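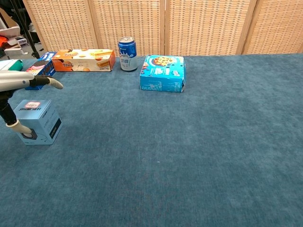 Buscamos gente golosa, curiosa y con una tarde libre. En Carance estamos preparando una nueva ronda de catas de galletas, barquillos y bebidas envasadas, y nos hacen falta 48 participantes que quieran probar, comparar y contarnos sin rodeos lo que opinan. No hace falta saber nada de alimentación ni tener un paladar finísimo. Si eres de los que se paran diez minutos en el pasillo de las galletas leyendo cajas, ¡ya vas por delante!

La ronda se llama **Pillimix** y va de productos de merienda que se venden en supermercados asiáticos. Nos interesa el sabor, claro, pero también todo lo que pasa antes del primer bocado: qué caja coges primero, qué esperas encontrar dentro cuando no entiendes el idioma del envase, si la foto de la tapa te da hambre o te deja igual. De eso se habla muchísimo en las sesiones y suele ser la parte más divertida.

## Cómo es una sesión

Nos juntamos en grupos de 8 personas en nuestra sala de la calle Gajewski, los miércoles por la tarde, de 18:00 a 19:45. Cada grupo viene una sola vez. La primera media hora es de mirar y tocar con los productos cerrados sobre la mesa: cajas y latas, algún paquete más. Te pediremos que los ordenes según las ganas que tengas de abrirlos y que nos expliques por qué - puedes cambiar de idea todas las veces que quieras.

Luego se abre todo y se prueba, por turnos y con agua de por medio. Rellenas una ficha corta para cada producto (textura, dulzor, si repetirías, con qué lo tomarías) y terminamos con una charla en grupo. La charla se graba solo en audio y se borra cuando hemos pasado las notas a limpio.

Las sesiones son en español. Si lees chino también nos encantará tenerte, pero dínoslo al apuntarte, porque queremos formar un grupo aparte con personas que entienden los envases y comparar sus respuestas con las de los demás.

## A quién buscamos

- Mayores de edad, sin límite por arriba. En la ronda anterior nos faltó gente jubilada y la echamos mucho de menos.
- Personas que merienden algo dulce al menos de vez en cuando.
- Que puedan quedarse la sesión entera. Llegar diez minutos tarde nos descoloca las fichas.
- Que no trabajen en fabricación o distribución de galletas ni de bebidas.

**Importante:** en las pruebas puede haber gluten, leche, huevo, soja, sésamo y frutos secos. Si tienes alergia o intolerancia a cualquiera de ellos, o celiaquía, no podemos incluirte en esta ronda. En otoño habrá una de fruta seca y encurtidos con otras condiciones; si quieres, te apuntamos a la lista de avisos.

## Qué te llevas

Una tarjeta regalo de la librería Fitton, que te damos en mano al acabar, y una bolsa con los productos que más te hayan gustado, hasta 5 por persona. También te mandamos el resumen de resultados cuando esté listo, por si te pica la curiosidad de saber si tu favorito era el favorito de todos. El de la ronda pasada reunió 298 fichas y todavía discutimos en la oficina por el segundo puesto.

## Cómo apuntarse

Rellena el formulario de inscripción que hay en la recepción de Carance o en nuestra web, en el apartado «Catas». Se tarda poco: nombre, edad, un teléfono, alergias y qué miércoles te vienen bien. Marca todos los que puedas, que así cuadramos mejor los grupos. La inscripción estará abierta durante todo marzo o hasta que se completen las plazas.

Confirmamos por teléfono. Si te apuntas con alguien de casa, avisa: os pondremos en grupos distintos, porque las parejas tienden a puntuar igual (lo tenemos comprobadísimo).

El día de la cata, ven sin perfume y procura no tomar café en la hora anterior. Hay aparcabicis en la puerta y ascensor hasta la sala.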